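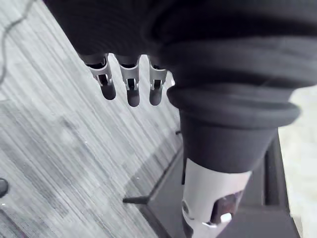

November 26, 2022

I finished the coat on Thursday night, and it took me 17 evenings, which I know because I wrote each one down on the back of the pattern envelope. I had planned on six.

The pattern is the Costholm, a long unlined coat with patch pockets and a shawl collar. Archana Mishra lent me her copy in June and I traced it off onto brown paper the same week. Then it sat in the closet until the weather turned and I got tired of my old jacket.

I used a black wool blend from Katiyar, the shop next to the bus station. They had it on the bolt end table. It's 61 inches wide, so I could get the back cut in one piece with no center seam. I paid $60 for the whole length. Black wool shows every bit of lint and chalk doesn't brush out as well as people say, so I marked everything with thread. That took two of the evenings by itself.

Some notes for anybody making the same coat:

The shoulders run wide. I took 2 inches off across the back and could have taken more. Make a test version in an old sheet first. I did, and I still got it wrong, because the sheet didn't have any weight to it and the wool pulled the whole thing down.

The collar instructions skip a step. Between joining the collar pieces at the center back and attaching them to the neckline, you need to clip into the corner at the shoulder seam, almost to the stitching. I sewed it without clipping, got a pucker the size of a thumb, and had to pick it all out. Picking black thread out of black wool at ten at night is slow work. I moved the desk lamp to the kitchen after that and did all the unpicking there.

Pockets: place them after the hem is pinned. The pattern has you sew them on the flat fronts, and they ended up too low on me. My hands only went in as far as the knuckles when I stood normally. I raised them and they're fine now.

Pressing took longer than sewing. I don't own a proper clapper, so I used a piece of scrap maple that Hamish Ngata sanded for me. You steam the seam, set the wood on top, lean on it and wait. The seams I did that way are flat. The first few, which I pressed with the iron alone, are not, and I can see the difference at the side seams if I look for it.

I hemmed it by hand with a catch stitch. The pattern says to topstitch, but I didn't like how it looked on a scrap. One evening for the hem, one for the cuffs.

I wore it to the store this morning. It's warm enough with a sweater under it, though the front wants to swing open when it's windy. I may add a snap at the waist. There's enough wool left for a hat or maybe a bag, and I haven't decided which.

Archana wants her pattern back, and she's going to make hers in a green Clulum flannel she has been saving. I've put a note in the envelope about the collar. Next on my table is a pair of pajama pants, which are four seams and some elastic, and I'm looking forward to that.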